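Okay, a friend asked me over coffee whether the robots are ever going to do our chores, and I gave such a rambling answer that I'm going to ramble it again over here where you can all mute me. (1/9)

Background for the newer folks: I ran the front counter of a bakery for a good long while, and these days I spend my afternoons at Flinddale, a workshop where people try to get arms to do kitchen and counter work. I'm the one who knows pastry. Everyone else knows motors. (2/9)

The big ticket chores people ask me about are laundry and dishes, always laundry and dishes. But the one I'd pay for is setting out and putting away the sweets. It sounds like nothing! Then you do it before opening every morning for years and your wrists tell you otherwise. (3/9)

Glaze is the trouble. A box has flat sides and it doesn't care where you hold it. A glazed donut has a top you mustn't touch, a bottom you can't reach, and a middle that gives if you squeeze. A person learns that in one morning, mostly by ruining a few. (4/9)

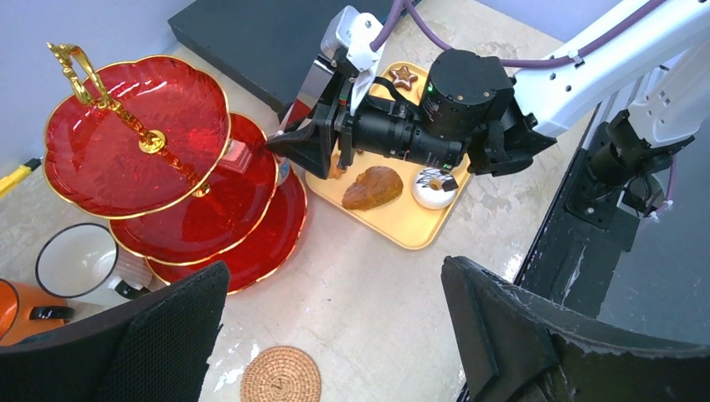 Donut, pastry and star cookie on the yellow tray, red cake stand right beside it.

Now look at that stand and think about the tiers. Anything going on the middle one has to come in from the side, under the plate above it, and there's a gold rod up the center to stay clear of. I used to tilt my whole hand sideways for that without ever knowing I did it. (5/9)

The folks at Prorkell put out a number for their own tray-loading setup, 95 percent of pieces placed, and I believe them, I really do. But theirs is one kind of roll on one flat tray. Ask for a mixed plate, with a star next to a donut next to something lumpy, and I'd love to see the number then. (6/9)

And the shop-floor math is its own thing. My old counter sold 4000 pieces in a good December. If 5 in every 100 need a person to come fix them, well, that person is still standing there in an apron, aren't they? (7/9)

So where do I land? For wiping a flat counter or moving closed boxes, I'd say we're close, and a shop with a patient owner could try it. For a pretty stand of mixed sweets with company coming at 2, I'd still do it myself and let the machine bring me the boxes. (8/9)

Ask me again next December, I change my mind about this more than I'd like to admit. And if you've worked a pastry counter and have a trick for loading the middle tier, please send it to me, the motor people are very nice about listening! (9/9)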